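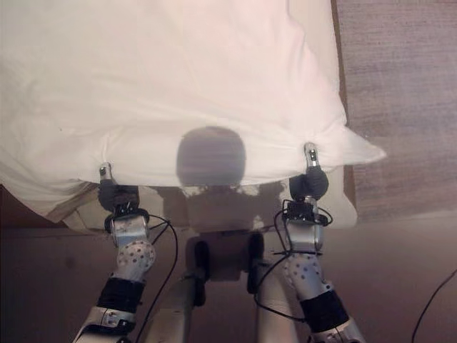

機械に家事と現場の雑用はもう任せられるか
発表者用メモ(5月21日 改訂)

印刷する | メールで送る

導入

自己紹介は短く。名前と、Irsteadのリネン工場で工程改善を担当していることだけ話す。Clernoventとの共同検証の経緯は、聞かれたら答える。

最初に結論を言う。シーツの縁をつかんで広げるところまでは、条件が合えば機械でできる。たたんで棚に入れるところまで通しで任せるのは、うちではまだ無理。今日はその間に何があるかを話す。

会場には介護施設の方と宿泊業の方が多いと聞いている。「いつ買えるのか」という質問が必ず出るので、価格の話は最後に回すと先に断っておく。

布はなぜ後回しになったか

工場の自動化は、形の変わらないものから進んだ。箱、瓶、金属の部品。置けばその形のまま止まっていて、次に見たときも同じ形をしている。つかむ場所を一度決めれば、次の一個でも同じ場所をつかめばよい。

布にはこれが当てはまらない。同じシーツでも、かごから出すたびに形が違う。角が内側に入り込んでいることもあるし、縁だと思ってつかんだところが中ほどの折り目だったということも多い。

ここで手元のハンカチを使う。丸めて演台に落とし、前の席の人に「角はどこですか」と聞く。たいていすぐには答えが返ってこない。人は指で探りながら持ち替えて角を見つけている。目だけで見つけているわけではない、と説明する。

白いシーツはさらに条件が悪い。色の差がなく、折り目と縁がカメラには似たような線に見える。柄物のほうが楽だという話をすると宿泊業の方が反応するので、少し間を取る。ただし、機械のために柄を変えたホテルは知らない、とも言う。

大型の専用機との違い

リネン工場にはすでに、シーツを伸ばしてたたむ専用機がある。Irsteadのラインも一日に1000枚を流している。それなら解決済みではないかと思われやすい。

専用機の入口には今も人が立っている。かごから一枚を引き出し、角を見つけ、左右のクリップに挟む。機械が引き受けるのはその後で、布が広がった状態になってからの仕事になる。残っている人手のほとんどは、この入口と、出口の検品に集まっている。

家庭や小さな施設には専用機を置く場所がない。枚数も少なく、シーツの次は枕カバー、その次はタオルと品目が変わる。二本の腕を持つ汎用の機械に期待が集まるのはそのためだと話す。

検証の中身

Amudixの腕と、Clernoventの制御ソフトを組み合わせた。社内ではTwalと呼んでいる計画で、8月に始めた。作業は次の順に区切って記録した。

・布の山から一枚を取る
・縁を見つけて両手でつかむ
・持ち上げて張る
・台の上に下ろす
・半分に折る、もう一度折る

通しで509回試した。数字を出すときは必ず区切りごとに出すこと。通しの成功率だけを見せると、どこで困っているかが伝わらない。表は配布資料に載せたので、壇上では読み上げない。

口頭で言うのは次のことだけにする。「一枚を取る」では、二枚いっしょに持ち上げる失敗が目立った。「縁をつかむ」では、左右の手がそれぞれ別の縁をつかむ失敗が多かった。「持ち上げて張る」は、縁さえ正しくつかめていればおおむね安定していた。「折る」は、最初の半分折りと二度目とで難しさがまったく違った。二度目は布が重なって厚くなり、下の層だけがずれる。

時間についても触れる。うまくいった回でも、一枚に48秒かかった回が速いほうに入る。慣れた人の手つきを知っている方なら、これがどのくらい遅いかはすぐにわかる。ただ、夜の間に動かしておけるなら遅くてもよいという施設もある。速さが問題になるかどうかは現場による。

つかむ力とつかむ場所

ここは技術寄りの話になるので、会場の顔を見て長さを決める。

布をつかむ指には二つの要求がある。滑らないことと、傷めないこと。強く挟めば滑らないが、薄手の生地には跡が残る。弱く挟むと、布の重みで縁が少しずつ抜けていく。乾いたシーツと脱水したばかりのシーツでは重さが違うので、同じ設定では済まない。検証は乾いたものだけで行った。この点は正直に言う。

もう一つはカメラの位置。頭の高さのカメラなら布の全体が見えるが、自分の指と布の境目は細かく見えない。手首のカメラなら指先は近くなる代わりに、布が画面をふさいで周りがわからなくなる。両方の映像を合わせて使うことになるが、どちらを優先するかを場面ごとに切り替えるところに手間がかかった。

床の話も入れる。現場では布が床に触れたら洗い直しになる。台から垂れた部分をどう始末するかは、人なら体の向きを変えたり腕で受けたりして何となく済ませている。機械にはその動作を一つずつ教える必要があった。

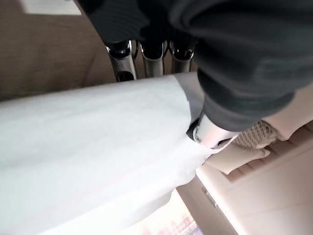
ザイド・ニムリからは、たためるかどうかばかり議論しているが順番が違う、という意見をもらっている。施設で一番腰に来るのは濡れたシーツを洗濯機から引き出す作業で、たたむのは座ってでもできる。機械に頼むなら先に引き出すほうをやってほしい、乾いたきれいなシーツで試した結果を見せられても自分の職場の話には聞こえない、とのことだった。

この意見は省略せずに紹介する。こちらの検証に欠けているところを突いているし、会場にも同じことを思う人がいるはず。

返答として用意しているのは次の内容。引き出す作業は、布どうしが絡み、重く、槽の奥が見えない。つかむ場所を探すのも、引く力を加減するのも、たたむより難しい。順番を誤ったというより、難しいほうにまだ手が届いていない。弁解に聞こえないよう、早口にならないこと。

家事と現場の仕事の違い

家庭では例外が多い。床に物があり、人や犬が通り、台の高さも家ごとに違う。失敗しても損害は小さく、たたみ方が少し曲がっていても困らない。

現場では環境をそろえられる。台も照明もかごの位置も決められる。その代わり仕上がりに基準があり、角がずれていれば戻される。遅れれば次の工程が止まる。

どちらが先に実用になるかと聞かれたら、現場が先だと思うと答える。環境をそろえられる利点のほうが大きい。ただし先に入るのは通しの作業ではなく、専用機の入口で角を渡すような、一区切りだけの仕事になると見ている。

人の側の変化も話す。機械を置いた週は、見張りのために人が一人余計に必要だった。止まったときに布を外し、かごに戻し、また動かす。この手間は成功率の表には出てこない。導入を検討する方には、失敗したときに誰が何をするかを先に決めてほしいと伝える。

続けるかどうかの目安

社内では、ラエド・ブトロスと相談して目安を3つ決めた。配布資料の裏面にある。

・見張りの人が別の仕事をしながらでも回せること
・止まったあと、誰でも短い手順で再開できること
・生地の傷みが手作業のときより増えないこと

速さは入れていない。ラエドは入れるべきだという考えで、ここはまだ意見が分かれている。質問が出たら両方の立場を説明する。

今のところ生地の傷みについては問題が出ていない。ほかの二つは満たしていない。だから本番のラインにはまだ入れていない、とはっきり言う。

質疑の準備

価格を聞かれた場合。腕とソフトの契約は別々で、設置場所の工事によっても変わる。金額は答えず、終了後に個別に話す。

「人の仕事がなくなるのか」と聞かれた場合。入口の担当は募集しても埋まらない時期が続いている。その事実だけを話し、先の予測はしない。

タオルはどうかと聞かれた場合。小さいので張るのは楽だが、毛足があって縁が見つけにくい。まとまった回数を試していないので、数字は言わない。

ボックスシーツについて聞かれた場合。試していない。ゴムの入ったものは人がたたんでも形が決まらず、何をもって成功とするかの基準をまだ書けていない。

時間が余ったら、ハンカチをもう一度出して、今度は目をつぶって角を探してもらう。余らなければ省く。配布資料の残りは出口の机に置く。

印刷する | メールで送る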